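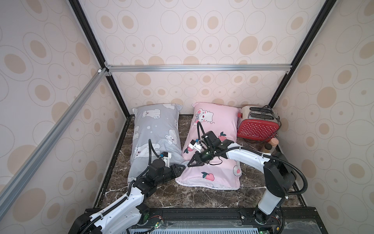 What does a second arm cost in the first year?

The price of the arm, plus spare fingers, cables, a camera and the hours somebody spends keeping it running.

Zuweira Bonsu typed both lines at the top of the request because the form from Boltstead wanted a question and an answer before it would open the page with the numbers. Then she got coffee.

When she came back the numbers page had logged her out. She logged in again and started with the replacement gripper. Wragg wanted $2,374 for it. Shipping was $217 and the handling fee was $12, so $2,603, and that was the whole parts budget until January.

"Fluvau is cheaper," said Skurthorpe. He had rolled his chair over and was reading off her screen.

"Fluvau is cheaper and takes 17 weeks."

"We could wait."

"With what? If a finger cracks we have one arm. You can't fold with one arm."

"You can fold with one arm," he said. "Badly."

She left the Wragg number where it was. In the next box, the form asked what work the equipment would do. Last year she had written "general handling" and Boltstead had sent it back with a note asking what was being handled. This year she wrote "bedding, soft goods, small kitchen items," and deleted "small," and put it back.

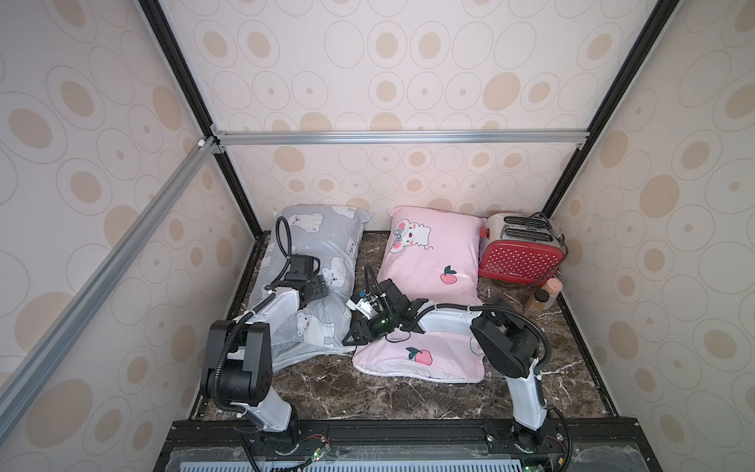

The box after that asked how the item would be paid for if the request was turned down. There was no way to leave it blank. She tried a dash, and the form turned the box red.

"Put the travel money," said Skurthorpe.

"That's your trip."

"I know whose trip it is."

She looked at him to see if he meant it. He was picking at the tape on the arm of his chair. He had been talking about that trip since the fall, and he had already bought a suitcase.

"It only matters if they say no," he said.

"They said no last year."

"Last year you wrote general handling."

She typed "travel, one person." The red went away. The form wanted an attachment showing the current setup, so she added one and filled in the line under it.

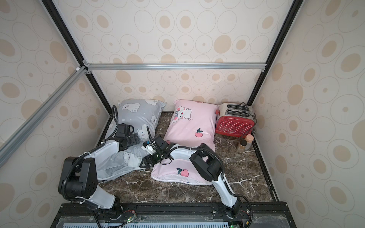

Two arms, two pillows and the red toaster.

"Do they need to know about the toaster?" Skurthorpe asked.

"They asked what was being handled."

She pressed submit. The page thought for a while and then gave her a number, and she wrote it on the back of the Wragg quote. Skurthorpe rolled back to his own desk and asked her what the return policy was on a suitcase.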